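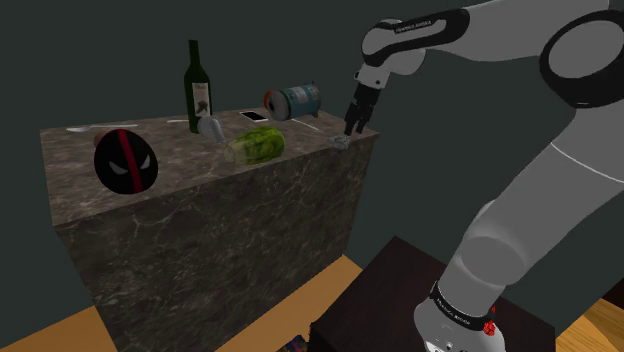

Jarnex build notes: counter clearing, before we cut any more metal

Sep 5, 2020

Search the Killeck Workshop site Go

The Jarnex arm is still in pieces on the back bench at Killeck. The shoulder is together, the elbow is waiting on a bearing, and the wrist has been printed twice and will be printed again. While that goes on, most of the work has moved to the simulator, and that is what this month's item is about.

The job we set for Jarnex is clearing a kitchen counter. It should pick up one item at a time and put it in a bin without knocking the rest onto the floor. We wanted to know how hard that is before settling the length of the forearm, so we set up a marble counter in software with an arm on a wooden stand next to it. The arm in the simulator is a ready-made Franka Emika model with a two-finger gripper. It is a stand-in for ours. When our own joint measurements are final we will load Jarnex into the same room and run the same jobs over.

What is on the counter

The objects were picked to be awkward. There is a wine bottle standing up, and a clear goblet on its side right in front of it, so a gripper going for one has to think about the other. A green jar and a tin can are also lying down. The phone is flat, and so are the knife and the spoon, which means there is very little for two fingers to close on. There is a ball with a masked face on it near the front edge, mainly as a test of things that roll.

The small metal piece at the corner nearest the arm is where we have been starting. It is the easiest to reach and one of the harder things to hold. The fingers have to come down close to the marble and stop there, and an error in height that would not matter on the bottle matters a lot on something this low.

Results so far

We ran 400 tries with the layout fixed and the arm starting from the same position each time. It picked up the item it was sent for and got it to the bin in 86 of them. That is a poor number, and we expected a poor number. The bottle and the can did best. The knife did worst by a wide margin. Most of the failures were one of two kinds:

- The fingers closed above a flat object and came up with nothing.
- The hand reached its target but a link or a knuckle brushed something else on the way.

The second kind is the one that affects the build. When the arm reaches across to the far end of the counter it comes in low, and the wrist passes over everything in the middle. Raising the stand in the simulator helped. Moving it farther from the counter made it worse, as you would guess.

Then we tried going for the nearest object first and working outward, in place of a random order. We have not run enough of those to give a figure, but the second kind of failure is clearly down.

What this changes on the bench

The stand. We had planned to bolt Jarnex straight to the workbench. It will now get its own wooden stand, 40 inches tall, built from the offcuts in the rack by the drill press. If you were saving any of those for something, please put your name on them before the end of September.

The forearm. It stays at the length on the current drawing for now. A longer one would reach the far end of a counter, but the elbow motor we have would be working hard to hold it out there.

The fingertips. The printed ones are too thick at the bottom. We are cutting a thinner pair from aluminum with a rubber face. The rubber sheet is from Yaman and it cuts cleanly with a sharp knife and a steel rule. The blunt knife in the top drawer tears it.

The wrist. Third print, this time with the cable slot on the outside. The first two had the slot on the inside and the cable rubbed.

Money

Spending on Jarnex to date is $1,235. The motors are most of that. The Usilgate hardware swap gave us the power supply and a box of connectors for nothing, and the simulator work has cost only electricity and one long evening of loud fan noise from the shared computer. The next purchase is the elbow bearing. After that we should be able to stop buying for a while, unless the wrist motor turns out to be too weak, which is possible.

Using the shared computer

The simulator runs on the machine in the corner of the electronics room. A batch of tries takes most of an evening – if you find it busy, please don't close the window. There is a sheet taped to the monitor where you can sign up for time. The saved layouts are in the folder marked counter. If you want to make your own, copy one and rename it first, as the original is the one we compare results against.

Layouts from other people would be useful. Ours was put together by people who already knew what the arm was bad at. Someone who has never looked at the code would probably lay out a counter differently, and we would like to see what happens with bowls, dish towels, or anything soft. Soft things are slow to simulate, so keep it to one per layout.

Next

The new fingertips go on as soon as the rubber is glued. We will check them by hand against a real spoon and a real butter knife on the bench, with no motors running. If the elbow bearing arrives in time, the arm will be assembled on the new stand and moved through its range with the power off, to see where the cables catch. The first powered moves come after that, one joint at a time, with the stop button tested before each session.

Also in this newsletter
Drill press back in service
Sorting the offcut rack: what stays and what goes
Usilgate hardware swap: what we brought home
Jarnex build notes: shoulder joint and first wrist print
Soldering bench hours

Contact the Killeck Workshop | © 2020 Killeck Workshop | Back to top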